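Talked to Latrice Begay 6/11/20, by phone, her in the kitchen, me in the car outside the Kinton library for the wifi. Notes cleaned up a bit. Not a lot.

She keeps an orchard. Kept it up on her own for 11 years, after her aunt, on the slope above Dollidcombe where the road gives out. 240 trees, apples mostly, a few pears she calls "the freeloaders." You'd drive past it.

I asked why old varieties. Long pause, a dog barking.

"Because they were already in the ground," she said. "People want me to say heritage. I didn't plant a heritage. I got handed a bunch of trees with no labels and a shed full of tools, and the first fall I had fruit I couldn't name. So I started asking."

Asking meant driving around with a box on the passenger seat. Older growers mostly. One man bit into an apple, spat it on his own porch and told her it was for cider, then shut the door. She wrote that down. She writes everything down, a line per tree, in a ledger that used to be for feed bills.

Her best find was a small russet on the north fence. Sour till Christmas, then wonderful. She calls it Mbeki, after the family that farmed the place before her aunt. Nobody's matched it to anything. She sent leaves off to be tested and the letter came back with no match and a form for sending more money.

"I didn't send more money."

On to storage, which is what I'd really called about. Last year's late apples were still selling in spring and I wanted to know how.

She laughed at that. Then talked for twenty minutes straight and I didnt get all of it. 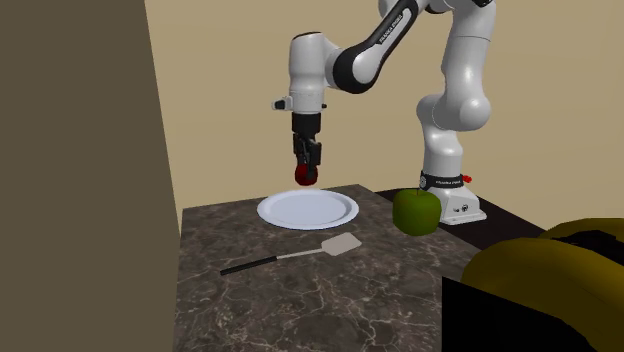
The cellar came first. Dug into the bank, stone on three sides, dirt floor. She keeps it cold by opening the door at night and shutting it before breakfast, all through the fall, every day, no days off. Wets the floor if the skins start to wrinkle. Single layers for the keepers, newspaper between. Anything with a bruise goes up to the house.

"You pick it like it's an egg. If I hear it land in the bucket, it's sauce."

And don't store the early ones at all, she said. People try it. An August apple is for August. She gets calls in the winter from folks with a garage full of mush and there's nothing to tell them.

Pears separate. Potatoes somewhere else completely.

Money then. She didn't mind the question. Last season she cleared $1,179 after boxes, gas and the mower repair. Said the number flat out, to the dollar, like she'd been waiting for somebody to ask. She does the books three mornings a week for Wakanov, the feed store, and that pays for the house.

"The trees pay for the trees. Good year, they pay for the truck too."

Was this a good year? Too early. Frost got the low rows in bloom, the top looks heavy. She'll thin in the next couple weeks, by hand, off a ladder she doesn't like. Her neighbor Xiomara Lindqvist comes over for that. Xiomara is 46 and has the better knees, according to Latrice. According to Xiomara (I called her after, quick) she has the worse knees and the better ladder.

Xiomara also does the grafting now. Latrice never got the hang of it, lost most of what she tried. "She's too kind with the knife," Xiomara said. "You have to make one cut and mean it. She kind of pets it." They've got young Mbeki trees going behind Xiomara's barn, in case something happens to the old one. It leans. There's a prop under it, an old fence post, and every winter they both go look at it after wind.

Back to Latrice. Market's been odd this spring, fewer stalls, everybody spaced out, masks. She went over to orders by phone, boxes on the porch, cash in a coffee can. Likes it better. Misses the talk some. One customer leaves her notes in the can with the bills, recipes mostly, one complaint about a worm.

I asked what she did about the worm.

"Wrote back. Told her cut around it."

She had to go, somebody at the door about a mower blade. I'd forgotten to ask about pruning so thats for another time. She says call after dark, once the mosquitoes have driven her in.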